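The Wurkine Live Box Set: Suvarow's Four-Disc Concert Collection

I've wanted to put this page up for so long! If you've spent any time in my little shop you already know I play Suvarow far too loudly behind the counter, and now I finally have the proper live box to sell you. Four discs, a booklet, a fold-out poster, and the whole show from the old Wurkine hall in the order it was played.

For anyone who hasn't met them yet, Suvarow is a four-piece. Teun Geerts sings and plays a bit of piano, Pak-hei Yeh is on guitar, Nighat Niazi plays bass (and sings the high parts, which people always think are Teun), and Usman Khokhar is the drummer. They started out doing slow, sad pop songs and got louder with every record. By the time they made Rotside they were a full-on rock band with a sad singer, and I mean that as the biggest compliment I've got.

The live box was recorded over one long December night on the Rotside tour. They played two sets with a break in the middle, and they didn't cut the talking between songs, so you get Teun forgetting the name of the street he grew up on and Nighat laughing at him for a good while before the bass comes in. I love that stuff. If you don't, the talking has its own track marks and you can skip right over it.

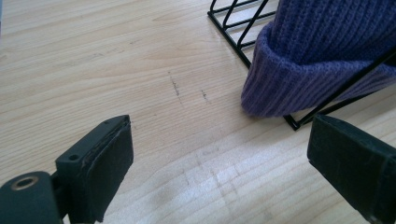 What's on the discs

Disc one is the first set, start to finish. It opens with "Vik," which used to be the last song at every show, and putting it first is such a bold move. The crowd clearly isn't ready for it and you can hear them catch up somewhere in the second verse. After that it's mostly songs from the first two albums, played faster than you remember them.

Disc two is the second set up to the encore. This is nearly all Rotside material, and the long version of "Salt Road" is here, with Pak-hei's solo going on and on until it almost falls apart. My favorite disc by a mile. I've played it so many times that I had to open a second copy for the shop.

Disc three is the encore plus the soundcheck. The soundcheck sounds rougher than the rest — there's a buzz on the left side during two of the songs — and I'd rather tell you now than have you write to me later. It comes from the tape, so a replacement copy will have it too.

Disc four is the studio demos. Usman isn't on most of these, because they were done at Teun's kitchen table with a drum machine, and it's funny how many of the drum machine parts he ended up copying on the real album. Skip to the piano demo of "Glasshouse" if you only have five minutes.

The sound

The mix is by Mircea Mihăilă, who also did the sound at the desk on the night, and I think that's why it feels so right. The vocals sit a little lower than on the albums, so you may want to turn it up (you'll want to anyway). The audience is there between songs and then tucks itself away once the band gets going. I've listened on the big shop speakers, in the car and on cheap earbuds, and the car won! Something about that bass. 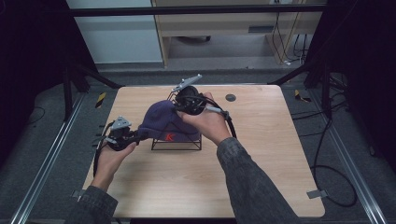
One thing I noticed on headphones is how far apart the two voices are. Teun is in the middle and Nighat is way over to the right, where she stands on stage, and on "Vik" she seems to be singing from another room. On speakers you hardly hear the gap at all. If you only know these songs from streaming, give the headphones a try first and see what you think.

The booklet and poster

The booklet has all the lyrics, a long talk between the band members about the tour, and the handwritten set list with its crossings-out. There was a song called "Lantern Days" on there that got dropped just before they went on, and Pak-hei is still grumpy about it in the interview. The print is small. I had to get my reading glasses out and I'm not that old.

The poster folds out from a pocket at the back. It comes creased, so if you want to frame it, leave it under something heavy for a few days.

Which one should I get?

There are two versions in the shop. The standard box is in a card sleeve and there are plenty of those. The numbered box has a cloth cover and a signed card inside, and the band made 2,779 of them. The lowest number I had was 1,706 and I'm sorry, that one is mine now. I can't pick numbers for people, so please don't ask at checkout — I just take the next one off the stack.

The music is exactly the same on both. If you mostly want to listen, get the standard one and spend the rest on a record by somebody else. If you're the kind of fan who keeps ticket stubs in a drawer (hello, friend) then you already know which one you're getting.

Both play in any normal CD player. There's no vinyl version and no download code in either box, and I've heard nothing about one coming.

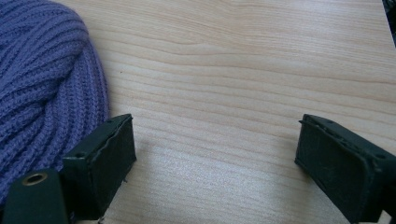
Knitwear on a pale wooden tabletop.

Ordering and shipping

Boxes go out in a stiff mailer with padding at the corners. I pack them all myself, usually in the evening with disc two on. If a corner still gets crushed, send me a photo of it before you open the shrink wrap and I'll swap it for another while I have them.

You can order a box together with anything else in the shop and pay for shipping once. The exception is shirts, which come from a different address. If you've already got the single-disc version of the Wurkine show, all of those songs are in here too, with the fades taken off the ends, so maybe pass the old one on to someone who still needs to hear "Glasshouse."

Page last updated 13 September 2024

Contact | Shipping & Returns | © 2024 All rights reserved | Back to top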